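Search this site
Print this
E-mail this to a friend

Let the juniors race on a Saturday night

Every September the same argument. Junior series gets its calendar, the good circuits go to somebody else, and the kids get a wet airfield at 8 in the morning with their parents in the grandstand and not much else. Then we wonder why a 19 year old turns up in the top class and freezes the first time a crowd makes a noise.

I've watched the Mistov Junior Cup for six seasons. Best racing in the country, easily. Thirteen cars into turn one, all the same engine, all the same tires, no radio coaching. Leonie Reinholz won a race there from the back row after a spin on the warm up lap. Maybe 300 people saw it, and most of them had the same last name as a driver.
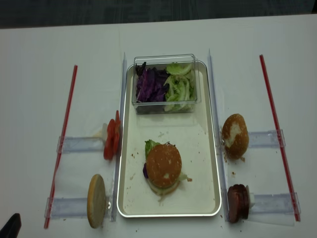
Photo: Agnese Lūse

The promoters say juniors don't sell tickets. Well no. Not at 8 in the morning they don't. Put them on before the main event at Gevetum, under the lights, 30 minutes flat out, and see who stays at the beer tent. My guess is not many.

Emanuel Ciobanu runs the Wuno team and he's against it. I asked him. He thinks the pressure is too much too soon, sponsors start circling, parents go crazy. Fair points – he's lost two good drivers that way. But the pressure comes anyway. It comes when they're 20 and the contract is one year long and there's a faster kid already measuring up for the seat. Better to learn it in a car that costs less than a house.

And the money. Nobody likes to talk about this. A season in the cup is paid for by families, mostly, and by the odd local company that wants a sticker on a sidepod. Ziółkowski put its name on a car last year and as far as I can tell got one blurry shot in a club newsletter out of it. Would you sign again? I woudn't.

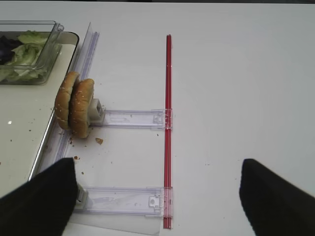 Give that same sponsor a Saturday night with cameras already in place for the big race and it's a different phone call. Same car, same kid, same sticker. The cameras are rigged, the marshals are there, the medical crew is there. What does an extra half hour cost? Overtime, some fuel for the safety car. I've heard no figure from the promoters that would change my mind, and I have asked more then once.

Tadeusz Olszewski made the other case to me, that a junior pileup would wreck the schedule for the headline race. Could happen. So cap it. Time runs out, flag comes out, go home. Touring cars have been delaying everybody for years and they still get their slot.

Start with two rounds. Gevetum and one other. If the stands are empty I'll buy the promoters dinner and shut up about it – well, for a season anyway.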